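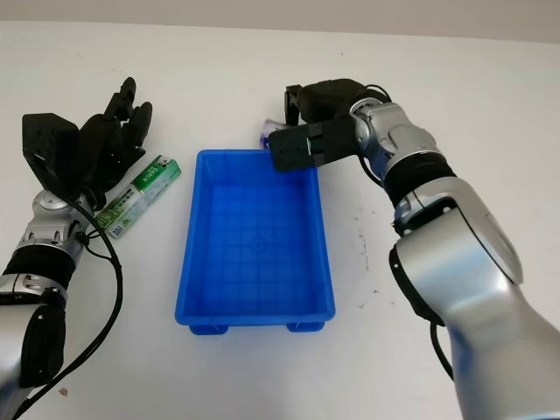 Can the machines do the chores yet? — speaker notes, Drembridge talk, 2020-06-08

40 min slot, talk for 36, leave the rest for questions. Water. Check clicker BEFORE going on.

Opening
Hands up who has a dishwasher. Hands up who empties it themselves. Right, so that's the talk. We solved the washing decades ago and we're still doing the putting away.
Don't do the vacuum cleaner joke, they had it in November.

What I mean by a chore
Picking up a thing you didn't choose, from a place you didn't set up, and putting it where it belongs. Tidying a bathroom shelf. Filling a tray with orders at the back of a shop. Small boxes, bits of clear plastic, things that roll.
Factories cheat (nicely). Same part, same spot, all day. Kitchen doesn't do that. Stockroom at Trasness doesn't either and they've tried, poor souls.

First slide — leave it up a while, let them look
Two arms, one tray. Hand with fingers on the left, plain two-jaw gripper on the right. The gripper is the one with something in it. People always bet on the hand, ask the room which they'd buy.
Say: jaws are dull and cheap and you can fix them with one screwdriver. Fingers are lovely and every joint is one more thing to go wrong.
Point at the clear bit of plastic in the jaws. Clear stuff is horrible. Camera looks straight through it, gets the wall or the table instead. A carton is the easy one, it's got print all over it, corners, flat sides. You'd think a box is harder than a little bit of plastic beacuse it's bigger. Other way round.
Also flat box on a flat table — how do you get under it? You or me, fingernail, slide it to the edge, done. No fingernails here.

Numbers bit (keep short, last time it dragged)
Wosomer logs from the Trasness stockroom. 3568 picks. 3 kinds of item gave us nearly all the trouble: clear, floppy, shiny. If asked for the full table say it's in the handout, do not try to remember it.
A person on the same job doesn't have kinds of item. They just pick it up while talking about the football.

The cables
Quick one. Look how the cables loop down outside the arms. Every visitor asks about the brain, the people who run the thing ask about the cables. Snagging. Long arc of cable plus a crowded counter = mugs on the floor.
(story of the mug, if time. If not skip straight to Mfinanga)

Mfinanga
Laundry project. Wanted one machine to fold everything, ended up with one that does towels. But it does towels all week and the staff like it. I think that's where we are. One chore, a narrow one, done slowly, with a person nearby to sort out the odd sock.
Someone will say "so it's useless then". No — ask anyone who's folded hotel towels for a living.

So, yet?
Shop floor: some of it, yes. Filling trays from a short list of things, fairly soon, with somebody walking past now and then to put it right.
Home: no. Too many things, too many places, stairs, cats. Also nobody wants two big arms bolted next to the toaster.
Give a straight answer here, don't waffle. Last time I waffled and the first question was "so is that a yes".

Likely questions
Jobs — be careful, be fair. Say what I saw at Trasness: same people, less bending down. Don't promise anything past that.
Cost — more than the dishwasher. Don't give a figure, ours was a lab set-up and it'll get quoted.
Is it safe round kids — not this one, no.
Why not build the house round the robot — good question, really. Trays with little grid floors and feet are sort of that already. Let them argue it out.
Can it do the ironing — no.

After
Handouts are in the green folder, give them out at the END or they read instead of listning. Get the adaptor back off the projector this time.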